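The Brush and Its Care: Materials in Beginning Calligraphy
Student project report, Covetti School of Applied Arts
Prepared by Belmiro Salgado

1. Purpose

The project examined how the condition of the brush affects the work of first-year calligraphy students. Instruction at the school gives most of its hours to stroke order and posture, and the upkeep of materials is covered in a single handout. The report reviews that handout and proposes a replacement. The literature review was completed in June.

2. Background

A writing brush is made of a core of longer hairs wrapped in shorter ones, bound at the base and set into a handle. Stiff hair, such as weasel, springs back quickly and suits small script. Goat hair is softer, holds more ink and demands a steadier hand. Mixed brushes fall between the two and are the usual choice for beginners. Damage most often starts at the base of the hairs, where dried ink collects and forces the tip apart.

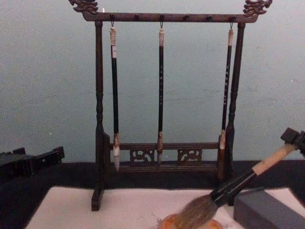
3. Method

Two grades of mixed-hair brush were compared, sold under the names Korna and Nusitz. Each was used for practice sheets over 7 weeks. One set was rinsed in cool water and reshaped by hand after every session. The other was wiped on paper only. A total of 430 sheets was collected and graded by the instructor on line quality, without knowledge of which set had been used.

Paper and ink were kept the same throughout. The ink was a bottled product from Derkach, chosen for its even flow. Ground ink was left out of the study, as its thickness depends on the student preparing it.
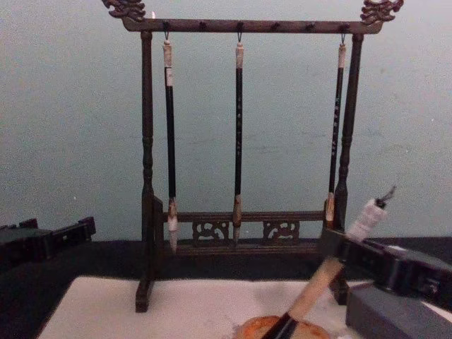
4. Findings

Of the sheets collected, 207 came from the rinsed set. These received higher marks for line endings and for thin horizontal strokes. Little difference was found in thick strokes, where a split tip is less noticeable. The Korna brushes lost their point earlier than the Nusitz brushes when wiped only.

Students also reported that they pressed harder with a neglected brush in order to close the tip. This habit remained for several sessions after a new brush was issued.

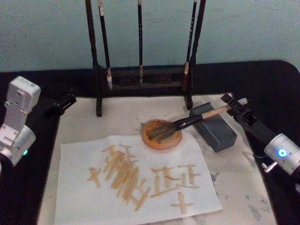

Figure 3. Felt pad, paper and hanging brushes.

5. Recommendations

The handout should state that brushes are to be rinsed until the water runs clear, shaped to a point and dried with the tip downward. Caps should not be placed on damp brushes. Brushes for large and small script should be kept separately, and a worn brush may be retained for practice in dry-stroke technique.
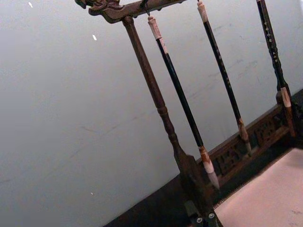

Figure 4. Brush rack, carved end of the top bar.

6. Limitations

The study covered one class and one type of paper. Grading was carried out by a single instructor, and a second reader would be needed to confirm the results. Brushes of pure goat hair were not tested.

Covetti School of Applied Arts | Contact the Project Office | All rights reserved | Back to top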